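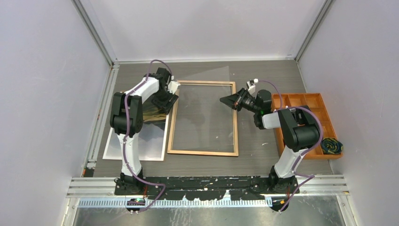
Issue 118

Picture frames: which tips are worth your time

Every spring somebody sends us the same cutting about cleaning picture glass with vinegar and newspaper. I tried it again in May on a pair of old frames from the back bedroom. Newspaper ink came off on my fingers, then on the pale wood, and the wood has kept it. A barely damp cotton cloth did the second one perfectly well. Spray the cloth and never the glass, or the wet creeps under the edge and into the mount.

Check what you've got before you wipe anything. Plenty of cheap frames have a plastic sheet in place of glass, and kitchen roll will scratch it. Tap it with a fingernail: plastic sounds dull.

Isla Bright wrote in to recommend Basta, a wax paste, for loose corners. I can't see how wax holds a joint together. Wood glue and a loop of string pulled tight overnight will do it, and you probably own both.

Scuffs on bare wood are another matter. The walnut trick (rub a nut on the scratch) darkens pale wood and leaves it greasy. Use 400 grit paper, along the grain, lightly. The 1000 grit that Stubbs sells alongside it is lovely stuff, but I couldn't tell the difference once the frame was on the wall.

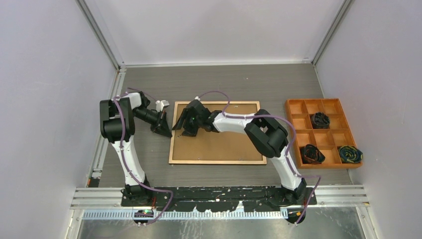 Brown board with a pale wood rim.

Backs get ignored. If yours is held by bent metal tabs, expect them to snap after a few openings. Corey Pirihi swears by masking tape — mine dried out and dropped off within a year. Brown gummed paper tape lasts longer and costs little more.

As for hanging, use 2 hooks set apart on anything wide, and leave the sticky strips in the shop.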